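Folding a big tablecloth alone on a small table

jovitz_kitchen wrote:

Hello all. I have a white tablecloth which is much bigger than my folding surface, and I cannot get it flat before it goes in the drawer. My work table is light wood, not large, and the cloth always hangs over on one side. When I go around to fix that side, the other side slides. I live alone, so "ask somebody to hold the other end" is not an answer for me. How do you do it? I have 14 guests in September and I would like to take the cloth out one time without ironing it again.

marlow84 wrote:

Fold it in the air first, then put it on the table. Hold two corners of the short side, arms wide, bring them together, and shake. After that the cloth is half as wide and fits on almost any table. I have done it this way for 19 years. The table is only for the last folds.

jovitz_kitchen wrote:

I am 1 meter 55, so when I hold it in the air the bottom is on the floor. My floor is clean but not so clean.

Esposito_R wrote:

I don't agree with marlow84. Air folding is good for a bath towel. For a tablecloth it gives you a crooked middle line, and everything you fold after that is crooked also. You must begin on the table. Lay one corner of the cloth on the wood, inside the edge, and let all the rest hang to the other side. Make that corner correct. Then pull the cloth to you little by little and fold what is on the table, only what is on the table.

marlow84 wrote:

The middle line is crooked if you don't match the hems. I match the hems.

Esposito_R wrote:

Fine, but with short arms you can't match them. She just told us this.

ultell_linens wrote:

Both ways work. I work for a small rental business and we fold many of these. Two things help me more than the method:

1. Find out if the cloth is really a rectangle. Cheap ones and old ones often are not, after washing. If one side is longer by two fingers, you can do everything right and the corners will still not meet. In that case match the folded sides and let the hems be wrong on the inside.

2. Smooth from the middle to the outside, with the flat of your hand. Most people pull on the corners. Pulling makes a diagonal wrinkle which is very difficult to remove later, because you stretched the cloth across the weave.

jovitz_kitchen wrote:

Thank you, the diagonal one is exactly my problem! I tried the corner method from Esposito_R this morning and I add my picture. I did not smooth it yet at this point.

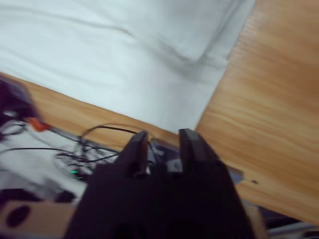
Corner laid on the wood, long wrinkle still in the cloth.

The corner itself I find not bad. But you see the long line in the upper part, and I always get one like it. Is it from pulling, or was it there from the dryer?

ultell_linens wrote:

I can't tell you from one picture where it came from. Try this: put your palm on the wrinkle and push it slowly toward the nearest side. If it travels with your hand, the cloth is only lying badly and you can chase it out. If it stays in the same place, it is a crease and it needs water. Spray a little, wait, smooth again. The small folds I would not worry about, they go away when you fold the next layer.

There is also a rounded fold near the wood. I would open that before you continue. If you fold on top of it, it becomes sharp and then you see it on the day of the dinner.

Jalen Alcantara wrote:

I read this with interest as I have the same fight with bed sheets. May I ask why we fold at all? My aunt rolled her tablecloths on a cardboard tube, the kind that comes inside fabric from the shop. No middle line, no creases. She put an old pillowcase around it and kept it standing in the closet.

marlow84 wrote:

Rolling is the best if you have the closet. I don't have the closet.

Esposito_R wrote:

With rolling you still must fold one time in length, unless your tube is as long as the cloth is wide. So there is one line anyway. And a loose roll makes small wrinkles everywhere, worse than four clean folds. I tried it for a Christmas cloth and went back to the drawer.

Jalen Alcantara wrote:

Hers was a long tube – it stood higher than me when I was a child. But I accept that not everybody wants this at home.

jovitz_kitchen wrote:

I did the palm test. The wrinkle moved at first, then in the last part it stayed, so I think it is half and half. I sprayed that part and it is better. The rounded fold I opened.

New question. The cloth slides on my table when I smooth it. The wood has some finish on it. Can I put something under?

ultell_linens wrote:

A thin cotton blanket, or a bath towel if the cloth is small. Cotton on cotton holds well. Take care that the blanket is itself flat, or you copy its bumps. Also look at the spray – don't leave wet cloth on a wooden table, some finishes turn white from it.

marlow84 wrote:

I put a book on the corner. It costs nothing.

Esposito_R wrote:

The book is good. On this we agree.

jovitz_kitchen wrote:

I used the blanket and also the book. The cloth is now folded in 4 lengthwise and then in three, and it fits the drawer with a little room on the side. One hem is longer than the other, so it seems my cloth is not a real rectangle. I hid it inside as ultell_linens said. I will write again after the dinner and tell you how the lines look when it is open. Thank you to all, also for the disagreement.

Jalen Alcantara wrote:

Please do write. And if somebody knows how to do the sheet with elastic corners on a small table, I would read that too.

84 views | 19 comments | Share
Contact | Copyright Iltell Home Forum | Back to top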